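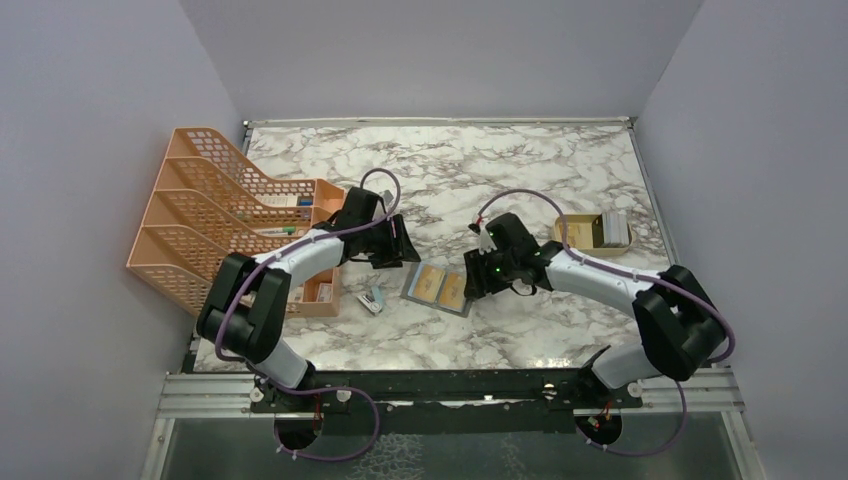 双臂桌面工作台的走线，最好在第一次跑动作之前就定下来，装好以后再改要拆掉一半螺丝。做法是每条手臂一根主线，从夹爪后方引出，先留一个弧，再沿前臂往回走，绕过肘部，最后下到底座。紫色线在这两条臂上就是这样走的，夹爪上方那个高高的弧是留给腕部转动的余量。弧留得太小，腕部转到头时会扯接头；留得太大，又会扫到桌上的东西。

本文写的是在Takuvwood共用车间里搭这套台子的步骤，项目名叫Utach，从今年5月开始做。结构部分由Manolis Gavalas画图，接线和程序由我和Sabina Trnka负责。手臂本体的组装请看手臂自带的说明，这里从装底座讲起。

一、固定底座

1. 先把前沿的横梁装到铝型材上，螺丝只拧到不晃，不要拧死。
2. 两个底座分别放在横梁两头，对称。量一下两个底座到桌面中线的距离，左右相差不要超过1毫米。
3. 断电，用手把两条前臂慢慢推到桌子中间，确认两个夹爪能碰到一起，再退开。
4. 位置合适后把横梁拧紧，然后拧底座。顺序反过来，底座会被带歪。

二、走线

1. 从夹爪端开始，插好接头，轻轻拉一下确认卡到位。
2. 手动把腕部转到两个极限位置，按较长的那一侧留线弧，再加两指宽。
3. 沿前臂用扎带固定，扎带不要勒紧，线要能在里面滑动一点。
4. 肘部不固定，只让线贴着外侧过去。
5. 底座下面的线用线夹理顺，左右两条臂的电源线和信号线分开走，线头贴上标签。Shona Tennant建议标签两端都贴，照做之后查线快了很多。

三、围板和桌面

左、右、后三面装围板，前面敞开，方便伸手摆东西。围板选浅色、不反光的。桌面我们用的是石纹花样，看着干净，但纹路会干扰按颜色分割的识别程序。新搭的话建议用纯色桌面，或者铺一张哑光垫。 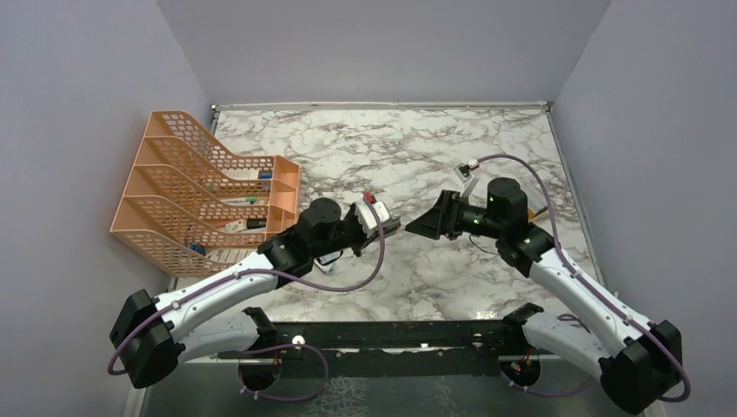 桌面左侧放收纳架，斜着摆，开口朝桌子中间，这样夹爪伸进去的角度比较顺。收纳架底下贴双面胶，不然碰几次就移位，之前录好的点全部作废。架子里放盒子、笔一类的小件，硬的、有棱角的先试，软包装放到后面。

四、上电检查

1. 急停开关放在右手能直接够到的地方，先单独试一次。
2. 一次只给一条臂上电。用最低速度回零，看线有没有被夹住。
3. 两条臂都通过后再同时上电，速度仍然保持最低。
4. 在程序里给两个夹爪设最小间距，我们用的是19毫米。需要双手交接物品时，只在交接那一段临时放开，结束后马上恢复。

五、录点和试跑

先录单臂动作：从收纳架取一件，放到桌子中间，退回。这个动作连续做13次不掉，再录第二条臂。双臂交接时，递出的一侧停稳，接的一侧再靠近；接的一侧夹住以后等半秒，递出的一侧才松开。等待时间写成参数，以后换物品时只改这一处。

到目前为止，这套程序跑了将近2,000次取放。记录表由Shona Strachan管理，掉件时写下物品和夹取位置，不用写感想。

维护方面，每周检查一次底座螺丝和肘部外侧的线皮。线皮发白就换，不要缠胶布继续用。夹爪指面用干布擦，别用酒精，我们有一对擦完以后变硬了。

零件清单和围板尺寸图放在车间共享文件夹的“Utach”目录里，改过尺寸请同时改图纸上的日期。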